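Pinces à main : doigts trop écartés, vos avis ?
Forum Skukolus > Atelier partagé > Manipulation

padon_rv
6/26/19
Je reprends le sujet des deux pinces tenues à la main. La mécanique est finie, les deux s'ouvrent et se ferment. Reste l'ouverture. Je l'ai réglée à 90 mm et j'ai l'impression que c'est trop pour des petits blocs d'alimentation. La butée se déplace avec deux vis, mais il faut tout démonter. Avant de m'y mettre je voudrais vos avis.

crabtree70
Trop large, oui. Chez moi 70 mm et je n'ai jamais eu besoin de plus. À 90 tu perds du temps de fermeture à chaque prise.

Milovan Stojanović
Pas d'accord. La course en trop ne gêne pas si la fermeture est régulière, et pour attraper un objet avec son câble on est content d'avoir de la marge. Je laisserais comme ça. Par contre je mettrais un patin sur les doigts, 20 mm de caoutchouc suffisent.

crabtree70
Le caoutchouc s'arrache. J'en ai recollé tout l'hiver.

Milovan Stojanović
Avec quelle colle ?

crabtree70
Néoprène. Et surface poncée avant.

killon_b
Pour la butée, une fente oblongue à la place des deux trous et tu règles sans démonter. J'ai fait ça en octobre sur la mienne – vis M3, rondelle large, ça tient. Tu peux mettre des photos du plan de travail et des doigts ?

padon_rv
Pas bête, la fente. Je la dessine ce week-end. Pour les patins je ne sais pas encore, j'essaie d'abord sans. Les photos :
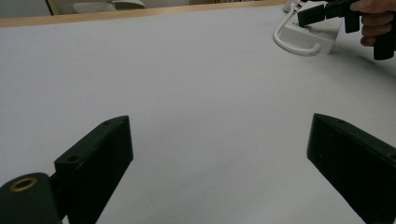
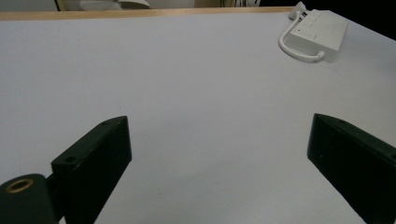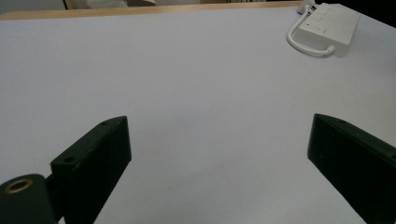
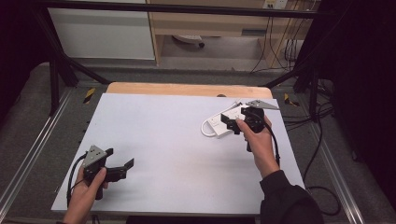 Photos 1 à 3 : côté doigts. Photo 4 : les deux pinces, celle de droite fermée sur l'adaptateur blanc.

killon_b
Merci. Sur la 4 la plaque métallique triangulaire a plein de petits trous, tu dois pouvoir y fixer un renvoi pour le câble noir. Il va finir par tirer sur le poignet.

crabtree70
Je maintiens 70.

padon_rv
Noté pour le câble. Je fais la fente assez longue pour essayer les deux réglages, on verra bien. Il me reste 6 rondelles larges, ça devrait aller.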